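Section 7: Wiping down and resetting the shared table

You've built your Drendemwood table, the legs are level, and people are already using it. Great! Now for the part that keeps it looking good for years, and it only takes a few minutes once you get the rhythm of it. These steps are for the wood-top models with white legs, in any length.

What you'll need
A pouch of wet wipes (plain, no bleach)
A dry cotton cloth
The small tub of Skudon wax from your parts box, for step 6 only

Before you start
Roll the chairs back until you can walk along the whole side of the table. Check the seats too! Paper loves to end up there, and it creases the second someone sits down.

1. Pick up anything small and put it away. Bigger items can stay on the table and be moved as you go.

2. Flip open the lid of the wipes and pull out one sheet. One is plenty for half the table.

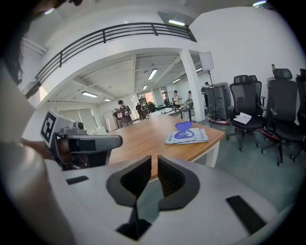
3. Start at the far end and wipe along the grain in long, overlapping strokes. Short circles leave streaks, and on a warm-colored top you'll see every one of them when the lights are on.

4. Run the same wipe along the edge band and down each leg. The white finish shows scuffs right where shoes and chair bases bump it, and most of them come off with one good rub.

5. Follow with the dry cloth right away.

CAUTION: Do not let liquid stand on the top or along the edge band. Moisture that gets under the band can lift it, and this is not covered by the warranty.

6. Once a year (we like October), rub in a thin coat of Skudon wax and leave it for 9 hours before you put anything back.
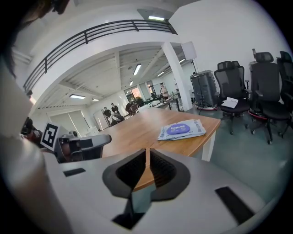

Where you keep the wipes makes a huge difference to how often the table gets cleaned. Put them in a cupboard and they'll be forgotten by lunch. Leave them out on the tabletop, lid side up, the way the pack with the purple lid is lying toward the right, and people will grab one as they pass. Press the lid until it clicks, or the top sheets will dry out.

NOTE: A 100-sheet pack lasts us roughly a month on a long table in a busy office. Smaller rooms will get a lot more out of it.

If a mark won't come off, go to Section 9, Stains and Scratches. Replacement edge band is part no. 248 in the parts list.

Section revised 23 Mar 2022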